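Zimmerpflanze im gelben Kunststoffbehälter: so mache ich mir einen Übertopf mit Luft

20. Juni 2024, von Mareike Lindemann

Ich habe ja schon öfter erzählt, dass ich keine Lust mehr auf teure Übertöpfe habe. Die guten kosten schnell mal 50 Euro, und dann steht am Ende doch wieder Wasser drin und die Wurzeln gammeln vor sich hin. Also nehme ich inzwischen Kunststoffbehälter mit Schlitzen in der Wand. Die gibt es in knalligen Farben, sie wiegen fast nichts und es kommt Luft an den Topf!

Die kleine Topfpflanze auf dem Holztisch und der gelbe Behälter mit den senkrechten Schlitzen:

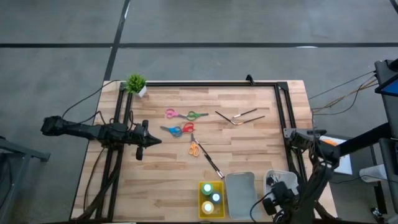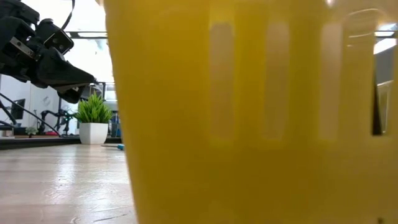 Was du brauchst: eine Pflanze im normalen Kulturtopf mit Löchern, einen Behälter mit Schlitzen, einen Untersetzer, der komplett hineinpasst, etwas Kokosfaser oder Moos und ein Stück Jute. Eine Schere noch, und eine alte Zeitung für den Tisch.

Schritt 1: Messen, bevor du irgendwas kaufst
Ich habe mir beim ersten Mal einen Behälter geholt, der oben wunderbar passte und unten viel zu eng war. Viele werden nach unten hin schmaler, das vergisst man im Laden total. Miss also den Boden innen und stell den Untersetzer zur Probe hinein. Zwischen Topf und Wand sollten überall mindestens 2 cm frei bleiben.

Schritt 2: Sauber machen
Lauwarmes Wasser, ein Spritzer Spülmittel, weicher Lappen. Bitte keinen Scheuerschwamm, auf glänzendem Kunststoff sieht man jeden Kratzer. Die Schlitze gehen am besten mit einer alten Zahnbürste (den Tipp habe ich von Waltraud Lammers, danke dafür!). Danach gut trocknen lassen.

Schritt 3: Jute zuschneiden
Leg die Jute einmal innen herum und schneide sie so ab, dass sie ein kleines Stück überlappt. Sie soll knapp über die Schlitze reichen, mehr nicht. Wer es luftiger mag, lässt sie ganz weg – dann sieht man halt den Kulturtopf durch die Öffnungen. Ich finde Jute zu Gelb sehr schön, bei Weiß wirkt sie mir etwas zu rustikal.

Schritt 4: Untersetzer rein, Pflanze drauf
Der Untersetzer kommt ganz nach unten, flach und ohne zu kippeln. Jetzt die Pflanze hineinstellen, in der Mitte ausrichten und den Rand mit Kokosfaser auffüllen. Nur locker! Wenn du alles festdrückst, ist die ganze schöne Luft wieder weg.

Schritt 5: Gießen
Die erste Woche gieße ich sparsam und hebe den Topf nach einer halben Stunde kurz an. Steht Wasser im Untersetzer, kippe ich es aus. Im Januar komme ich bei den meisten Pflanzen mit ganz wenig Wasser aus, im Sommer trocknet die Erde durch die Schlitze spürbar schneller.

Noch was zum Standort: Heller Platz ja, pralle Mittagssonne lieber nicht. Farbiger Kunststoff kann mit der Zeit ausbleichen, und eine Seite ist dann heller als die andere. Ich drehe meinen bei jedem Gießen ein Stück weiter, das tut der Pflanze auch gut. Auf Holz lege ich immer eine Korkscheibe unter, seit ich mir auf der Kommode einen Wasserrand eingefangen habe, den ich bis heute nicht herausbekomme.

Sieglinde hatte gefragt, ob das auch mit Hängepflanzen klappt. Klar, nimm nur einen niedrigeren Behälter, sonst verschwinden die Triebe erst mal hinter der Wand. Bei meiner Efeutute habe ich einfach einen umgedrehten Untersetzer als Podest daruntergestellt.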